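Fumholm 2.3 review: trimming and labelling demonstration clips

By Eino Vainio, 19/02/2019

Fumholm is a desktop program for sorting recorded manipulation clips before they go into policy training. I have used version 2.3 for 14 days on a set of 277 clips, nearly all of them clothes and bedding.

Import is quick. Wide-angle video and gripper pose load side by side, and a dropped pose sample shows up as a gap in the timeline. The older Dralov viewer filled those gaps without saying so, and I lost a week to it last May.

Segmentation is the main reason to buy it. You give it a prompt and it draws a mask which you can correct with a brush. Dark, padded clothing is hard for any tool of this sort, as folds and hood run together into one shape. 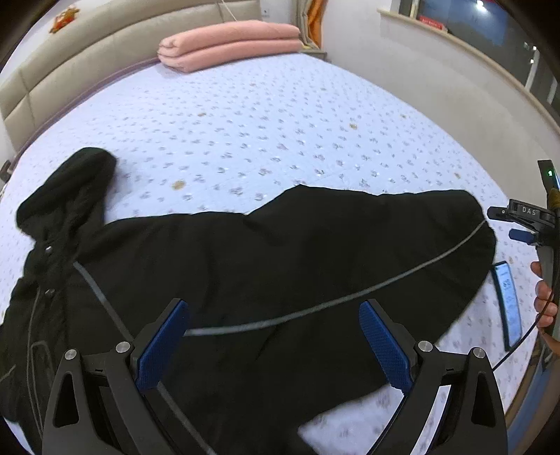 I had to fix the mask by hand on nine clips, mostly where fabric passed behind the fingers. Reflective trim sometimes came out as a separate object. Merging the two parts takes one key press, but the merge does not carry over to the next clip.

Export is weaker. The Oltmanns format works, the Malavberg one drops the gripper width column, and the manual doesn't mention it. Support replied the same day with a script.

A single licence costs 1,270 euros. I would pay it again for the timeline alone, though I'd want the export fixed first.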